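# Sicherheitsregeln am Schiebeversuch: Zwischenbericht der Projektgruppe Dondberg

Liliana Caputo, Oona Rantala, Delwyn Pirihi – Stand 22.9.20 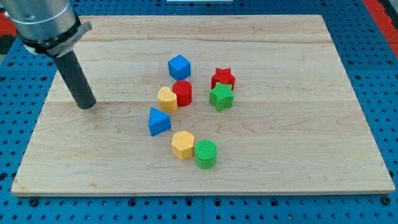
*Abb. 1: Arbeitsplatz mit Holzbrett, Formklötzen und stabförmigem Werkzeug am Roboterarm*

## 1 Aufgabe

Im Versuch verschiebt der Arm farbige Klötze auf einem Brett. Unsere Gruppe war nicht für die Steuerung zuständig. Wir sollten die Regeln für den Betrieb neu fassen, die bisher auf drei verschiedenen Zetteln standen. Betreut hat uns Freya Dunmore.

## 2 Grundlagen

Ausgangspunkt waren ISO 10218 (Teil 1 und 2) und die technische Spezifikation ISO/TS 15066 für kollaborierende Roboter. Beide richten sich an Hersteller und Integratoren, vieles davon lässt sich auf einen Laborplatz nur sinngemäß übertragen. Wir haben deshalb zuerst eine Risikobeurteilung gemacht und danach die Regeln geschrieben. Als wichtigste Gefährdung haben wir das Quetschen der Hand zwischen Werkzeugspitze und Brett eingestuft. Die Spitze ist abgerundet, das allein reicht als Schutzmaßnahme aber nicht aus.

## 3 Regeln

1. Vor dem Start sitzt die Klemmschelle fest. Geprüft wird von Hand, bei stehendem Arm.
2. Klötze werden nur bei gedrücktem Not-Halt umgesetzt.
3. Eine Person bedient, eine zweite beobachtet.
4. Die Geschwindigkeit am Werkzeug beträgt höchstens 60 mm/s. Änderungen trägt die bedienende Person ins Laufbuch ein.
5. Zwischen zwei Läufen hält die Spitze Abstand zu den Klötzen.
6. Lange Haare zusammenbinden, keine Bänder oder Schlüsselbänder um den Hals.

## 4 Erprobung

Im August liefen nach diesen Regeln 362 Durchgänge. In 11 davon wurde der Not-Halt außerplanmäßig betätigt, meist weil ein Klotz unter der Spitze verkantete. Verletzt wurde niemand. Regel 2 wurde anfangs oft vergessen – seit der Hinweis direkt am Bedienfeld klebt, kommt das kaum noch vor.

## 5 Offene Punkte

Die Kraft an der Spitze haben wir noch nicht gemessen, das Messgerät ist bei der Gruppe Treloar ausgeliehen. Bis dahin bleibt die Grenze aus Regel 4 bestehen. Adaeze Ajayi übernimmt die Messung und ergänzt die Werte im Anhang.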